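시뮬레이션 문 열기 셀, 손잡이 쪽 보정이 자꾸 틀어집니다

글쓴이: janaina_s

안녕하세요, Janaína Sampaio입니다. 한국어가 모국어가 아니라서 어색한 표현이 있으면 양해 부탁드립니다. 저는 Murwood 팀에서 이동 로봇의 문 열기 시뮬레이션 셀을 관리하고 있습니다.

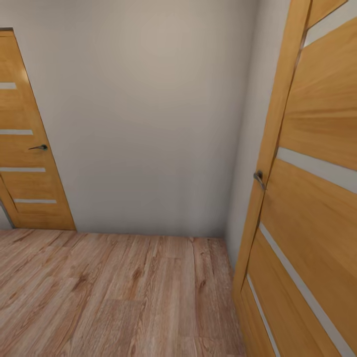

셀은 작은 복도 구석이고, 나무 문 두 개가 뒷벽 양쪽에 있습니다. 문에는 가로로 긴 반투명 유리 띠가 네 개씩 있고 손잡이는 어두운 금속 레버입니다. 매일 밤 두 문에 대해서 합계 288회를 돌립니다. 12월에 Movano 렌더러를 올린 다음부터 오른쪽 문에서만 손잡이 위치 추정이 14mm 정도가 아니라 정확히 14mm씩 밀립니다. 왼쪽 문은 정상입니다.

제가 이미 한 일은 다음과 같습니다.
- 카메라 내부 파라미터를 다시 읽었습니다. 값은 전과 같습니다.
- 오른쪽 문의 경첩 원점을 초기화했습니다.
- 충돌 메시를 다시 만들었습니다.

세 가지 모두 효과가 없었습니다. 비슷한 경험이 있으신 분의 의견을 듣고 싶습니다.

---

답글: 경첩기름

오차가 매번 같은 값이면 인식 문제가 아니라고 봅니다. 오른쪽 문을 왼쪽 문에서 복사해서 만드셨나요? 그러면 레버의 부모 좌표계가 문짝이 아니고 문틀일 수 있습니다. 문이 닫힌 상태에서는 눈으로 봐도 차이를 모릅니다.

---

답글: figueiredo_lab

저는 생각이 다릅니다. 유리 띠를 먼저 의심하겠습니다. 오른쪽 문은 카메라에 아주 가깝고 비스듬해서 띠가 대각선으로 늘어나 보입니다. 저희 Figueiredo 셀에서도 유리 재질의 깊이 값이 문 표면보다 뒤로 나와서 평면 맞춤이 기울어진 일이 있었습니다. 유리를 불투명 재질로 바꾸고 30회만 돌려 보세요.

---

답글: 경첩기름

깊이 때문이라면 시작 자세에 따라 오차가 달라져야 합니다. 고정된 값은 설명이 안 됩니다.

---

답글: figueiredo_lab

시작 자세를 고정해 놓았으면 달라지지 않지요. 글에는 그 내용이 없습니다.

---

답글: janaina_s

제가 빠뜨렸습니다. 시작 자세는 24가지이고 밤마다 같은 순서로 사용합니다. 모든 자세에서 오차가 같습니다.

말씀하신 대로 유리를 불투명으로 바꾸고 30회를 돌렸습니다. 오차는 그대로 있습니다. 오른쪽 문은 왼쪽 문의 복사본이 맞습니다. 장면 파일을 열어 보니까 레버의 부모가 문틀로 되어 있었습니다. 다만 업데이트 전에는 왜 문제가 없었는지 이해가 되지 않습니다.

---

답글: 밤샘큐

예전 버전은 부모가 잘못되어 있어도 로드할 때 문짝 쪽으로 붙여 줬던 것 같습니다. 저는 Dudstead 장면을 옮길 때 서랍 손잡이에서 같은 일을 겪었습니다. 고치는 순서를 적습니다.

1. 야간 작업을 멈추고 장면 파일을 백업합니다.
2. 레버와 로제트를 함께 선택해서 문짝 밑으로 옮깁니다. 레버만 옮기면 회전축이 남습니다.
3. 월드 좌표 유지 옵션을 끄고 왼쪽 문의 로컬 값을 넣습니다. 문 방향이 반대면 한 축의 부호를 바꿔야 합니다.
4. 충돌 메시 캐시를 지우고 다시 만듭니다.

---

답글: 경첩기름

3번은 반대합니다. 월드 좌표를 유지한 채 옮기고 나서 오프셋을 손으로 빼는 쪽이 안전합니다. 부호를 틀리면 손잡이가 경첩 쪽으로 가 버립니다.

---

답글: 밤샘큐

손으로 뺀 숫자는 다음 사람이 이유를 모릅니다. 저는 로컬 값을 맞추는 방법을 계속 권하겠습니다.

---

답글: janaina_s

두 분 의견을 모두 감사히 읽었습니다. 3번은 밤샘큐 님의 방법으로 했고, 부호는 한 번 틀려서 다시 넣었습니다. 토요일 밤에 288회를 전부 돌렸는데 오른쪽 문의 밀림이 없어졌습니다. 유리 재질도 원래대로 돌려놓았습니다.

앞으로는 장면을 로드할 때 레버의 부모 이름을 검사하고, 문짝이 아니면 작업을 시작하지 않게 할 생각입니다. 이 검사를 로더 안에 넣는 것이 좋을까요, 아니면 야간 스크립트에 넣는 것이 좋을까요?

---

답글: figueiredo_lab

로더에 넣으세요. 스크립트는 급할 때 사람들이 건너뜁니다. 그리고 유리 깊이는 이번 원인이 아니었어도 한번 따로 확인해 보시기를 바랍니다.

관련 글
- 레버 손잡이 회전축이 반대로 도는 경우
- Movano 업데이트 후 충돌 메시 캐시 지우는 법
- 반투명 재질과 깊이 카메라 설정 모음
- 야간 배치가 중간에 멈췄을 때 이어서 돌리기
- Dudstead 장면 변환 질문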